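Picking a gripper for soft goods

Wurketti rents and repairs linen for hotels, and it has wanted a robot at the end of its folding line for years. The machines upstream already wash, dry, press and fold. A person still takes each folded towel off the belt and puts it in a cart. Last November the company asked Nuria Sepúlveda, an automation engineer, to find out which gripper could take over that step, and gave her one arm and a small budget to do it.

She narrowed the field to three. The first was a standard parallel gripper with two flat rubber pads. The second, from Folov, has four soft fingers that close with air pressure. The third was a needle gripper from Soler, which pushes short curved pins into the top layers of cloth and pulls them out again at the drop point.

The needle gripper went first, and it was out within a morning. It held very well on single sheets. On a folded towel it picked up the top layer and left the rest behind, and the customer side of the business did not like the idea of pins in hotel towels anyway.

That left the pads and the soft fingers. Before putting either one on the arm, Sepúlveda and her colleague Abilio Valcárcel ran both in simulation. They used one folded towel standing on end, a plain wall behind it and a tiled floor, and let the software try 500 grasps with each gripper, changing the approach angle and the closing force every time.

"We kept the room bare on purpose," Valcárcel says. "If a grasp failed, I wanted it to be the gripper's fault and not a shelf or a cart in the way."
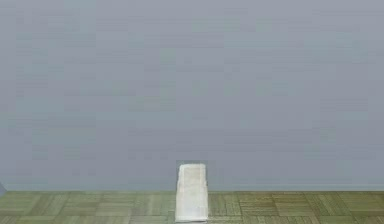 What the simulator got wrong

In software the two grippers came out nearly even. The parallel pads did slightly better when the towel was square to the arm, and the soft fingers did better when it was turned. Neither result lasted once the work moved to the real cell.

The simulated towel was too stiff. A real one sags when it is squeezed near the top, and the lower half swings as the arm speeds up. The pads, closing on a narrow strip, let go on fast moves. Slowing the arm fixed that but brought the cycle time to more than the folding line would allow.

The Folov fingers spread the load over a wider area. In a run of 100 picks at full line speed they placed 92 towels correctly. Most of the misses came from towels that had been folded badly, and a person would have refolded those too.

There are drawbacks. The fingers need compressed air, they open slowly, and the silicone picks up lint. Maite Gallardo, who runs the evening shift, had them wiped down every two hours during the trial. The pads needed no cleaning at all.

Wurketti has ordered one set of soft fingers and will run it on a single line for 24 weeks. Sepúlveda is still adjusting the cloth model in the simulator, starting with how far the towel bends under its own weight. The next item she has to test is the bathrobe.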